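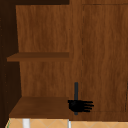
The shelf programme comes first

At the Sornbridge plant of Pamard, a maker of fitted storage furniture, the robot spent its first months in a computer. The company wanted a machine that could open cabinet doors, check that they swung freely and pass a hand over the shelves of a finished unit. Before any arm was bolted to the floor, every movement was tried in simulation.

The work fell to Njoroge Kariuki, who had been a line technician at the plant and now runs what is called the motion desk. It has two screens and a chair. A typical job begins with a model of the furniture: open shelving on one side, a tall cabinet on the other, wood grain applied to the surfaces. The black hand is then placed near the junction between the two and given a target.

"The junction is where it goes wrong," Kariuki says. "A shelf has a front edge that projects. The cabinet front is flat. The planner has to respect both, and it would rather cut the corner."

The programme, named Taven, runs each approach 1000 times with small changes to the starting position. A contact between the hand and the furniture is logged with its location and force. Kariuki reviews the log, moves the waypoints and runs the batch again. An approach is released to the floor when a full batch finishes with no unplanned contact.

Inspection at Sornbridge was previously done by hand. An inspector opened each door, felt along the hinge side, pressed on the shelves and signed a card. The plant employs 140 people, of whom 32 worked in final inspection and packing when the project was announced in September. Pamard undertook to make no compulsory redundancies in that group, and the undertaking was put in writing.

What has changed is the content of the jobs. Halima Mwakalinga inspected cabinets for most of her working life and is now one of the people who define what the arm should check. She does not write code. She fills in a sheet for each product stating where a door should be held, how far it should travel and which faults matter.

"I had to put down things I never had words for," she says. "A door that drags feels different from a door that sticks. The sheet had one box for both, so we asked for another."

The new box was added. It required a change to the force readings and delayed the release of the wardrobe range.

Stella Mugo, who represents the inspectors in talks with management, is less satisfied. Her concern is grading. The people who fill in the sheets are paid at the inspection rate, while those at the motion desk are on the technical scale. "If the sheet is wrong, the robot is wrong," she says. "That is technical work, and the pay should say so." The claim was lodged on 03/07/2018 and is still open.

Séverine Aubert, the production manager, accepts that the grades were drawn up before the work existed. She also points to limits in the method. A simulated board has no warp and a simulated hinge has no glue on it - the first real units showed both. Surface finish stays with the inspectors, and so does any unit the arm rejects twice.

The arm now works one station, on the day shift only. A second is planned once the models for the narrow cabinets are complete. Kariuki has the lower shelf of that range still to clear.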